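Odero Releases Revised Wall Paint Line With Lower Odor and Shorter Recoat Time

10/05/2023

Odero, a maker of interior coatings for homes and small commercial buildings, today announced the release of Jara, a revised line of water-based wall paint. Jara replaces the company's current interior range in all store and trade channels. Orders placed before today will be filled with the earlier product unless the customer asks for the change in writing.

The new line is sold in matte and satin finishes. Both use the same acrylic binder and can be applied by brush, roller or airless sprayer without thinning. The recoat time under normal room conditions is 2 hours. Full cure takes longer, and painted walls should not be washed or taped for 72 hours after the last coat.

"The main change is in the binder," said Evander McIver, technical manager at Odero. "The old formula needed a separate additive to keep the film from drying too fast at the edges. We were able to take that additive out, and most of the smell went with it. Coverage on a primed wall is the same as before. On bare plaster it is slightly lower, and we have changed the label to say so."

Jara is offered in 222 standard colors. The colors are arranged in families by hue and then by depth, and each one carries a number that will stay fixed for the life of the line. Customers who used the earlier range can look up the nearest match in a conversion table, available at trade counters and on request by mail. The match is close for pale and middle shades. For strong reds, oranges and yellows the pigments have changed, and Odero advises against touching up an old wall with the new paint.

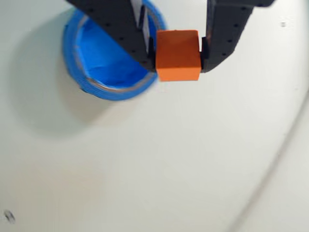 Strong shades also need more attention during application. Orange and yellow pigments cover less well than earth colors, and a tinted primer is advised under any shade marked with a T on the color card. Two coats over tinted primer will give an even result on most walls. Over white primer, a third coat may be needed – more often in satin than in matte.

Color cards have been reprinted using the paint itself on coated board. Earlier cards were printed in ink, which led to complaints that the wall did not match the card. The new cards should be kept out of direct sunlight and replaced once a year in stores.

Tinting will be done at the counter using the Wavby dispenser already installed at Odero dealers. No new hardware is needed. Dealers must load the new tint file before mixing the first can, and must flush the yellow and red lines when changing over. The file cannot be used with the earlier base paint. Training notes were sent to dealers with the first shipment.

"We asked dealers to run the change over a single day," said Joaquín Durán, head of trade sales. "A shop that mixes both lines side by side will sooner or later put the wrong tint in the wrong base. Old base paint can be returned for full credit if the can is sealed."

Jara is packed in quart, gallon and five-gallon sizes. The gallon can is made of 100 percent recycled plastic, with a steel handle that can be removed for recycling. Sealed cans should be stored above freezing. Paint that has frozen should not be used, even if it looks smooth after stirring.

Safety data sheets and application guides are available from dealers. Sample pots of all standard colors can be ordered from today. Exterior paints and wood stains sold under the Aveo name are not affected by this release.

Press contact: Odero Press Office, Interior Coatings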